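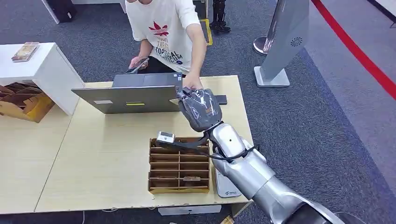
A desk with an open gray laptop and a divided cardboard organizer

A desk organizer is a tray, box or rack that keeps small items sorted on a work surface. The cardboard kind, usually made from corrugated board, is one of the cheapest and (its many fans would add) one of the most satisfying, as anyone with a craft knife can make one in an evening!

Construction

The classic form is a shallow rectangular tray with narrow compartments. Strips of board are slotted halfway through and pushed together at right angles, so the dividers lock without glue. Board 2 mm thick is plenty for pens and clips. The direction of the flutes matters a great deal: run them vertically and a divider stays wonderfully stiff, run them sideways and it soon sags.

Use

Organizers often share a desk with a laptop and a phone, and a low tray can sit at the front without getting in anyone's way. Narrow slots suit cables, pens and memory sticks. Wider ones take tape and notepads.

Regional varieties

The Brellbridge pattern has 20 equal cells and no rim. The Dallitz tray, a lovely thing, has 22 cells and a folded lip that protects the edges from wear. A show of handmade organizers at Dallitz each April once drew 1,839 entries, many of them cut from old shipping boxes.

See also: Drawer divider, Corrugated fiberboard, Pen tray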